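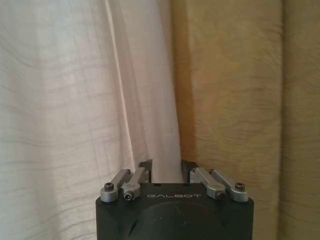

September
Speaker notes by the author, evening talk at the Ividville reading room

Curtains and the cold room: what I learned in one winter

Start slowly. Wait until the people at the back have a chair.

Say good evening. Say that I am not a heating engineer. I rent a flat in Gravomstead, on the second floor, with old windows and a landlord who does not want to change them. So I began with curtains.

First point - where the cold comes from. Glass cools the air beside it, this air falls down to the floor, and we feel it at our feet. Many people think the wind is coming in. Sometimes it is, but in my flat the candle flame stood quite still.

Ask: who has a radiator under the window? (Wait for hands.) Then a long curtain in front of it is a mistake, it sends the heat to the glass. Mine now stop at the sill.

Second point - width. I bought my first pair too narrow. The shop in Wallner told me to take double the width of the rail, and I thought they only wanted to sell me more cloth. They were right. A flat curtain leaves gaps at both sides.

Third point, lining. Show the two samples, pass them round, ask to have them back. The thick one is heavy, so check the rail first. My old rail had 8 hooks on each side and it began to bend. I put 10 and one more bracket in the middle.

Now the numbers. Before the change my bedroom was 16 degrees at seven in the morning. After, some 18. Say clearly that this is one room and one thermometer, and the weather outside was not the same. Do not promise anybody a smaller bill.

Fourth point - washing. Read the label before, not after. I hang them back a little damp and the creases go out by themselves. Pause here for water.

If there is time: the story of the Bultance bus and the parcel of cloth. If it is already past eight, leave it out.

Questions. They will ask about blinds. Answer: good together with curtains, I have not tried them alone. They will ask about mould. Open the curtains every morning and wipe the glass.

Thank the reading room. Remind them about the cups.

Contact: the desk, Ividville reading room | Copyright the author | Back to top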